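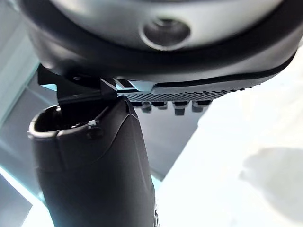 2 min read

Tue 1 August

Glaze room notes, Dolline tableware tests.

Kiln 2 came down overnight and I opened it at 8. Top shelf was fine. Middle shelf had pinholes on the clear over the iron slip again, worst on the mugs nearest the door. Nelly thinks the bisque is still gassing off and wants to fire it slower through the red heat. I think the glaze is going on too thick. We are going to try both, on separate shelves, so we can tell which one did it.

Clear glaze, batch 369. Sieved twice. It had settled hard in the bucket, so I added a pinch of Epsom salts in hot water and left it an hour before stirring again. Much better. Dip time down to two seconds, from four.

Top temperature on the controller was 2382 F, a bit hotter than I asked for. Cones on the middle shelf agree with it. The thermocouple is old and Fraser has one on order from Valderrama — no delivery date yet. Until then, go by the cones and ignore the display for the last hour.

Callum weighed out the tin white. He wrote the silica down twice on the sheet and can't say if it went in twice. Bucket is marked DO NOT USE. Make a 500 g test before throwing the lot away.

Shelf 7 has a crack from the back corner to the middle. Took it out of the stack. It can be cut down for props.

To do
Kiln wash on the two bottom shelves
Slow bisque, Nelly's schedule, test tiles only
Ask Dong-hyun where the good calipers went
Bristetti handles: still cracking at the lower join, try scoring deeper and drying under plastic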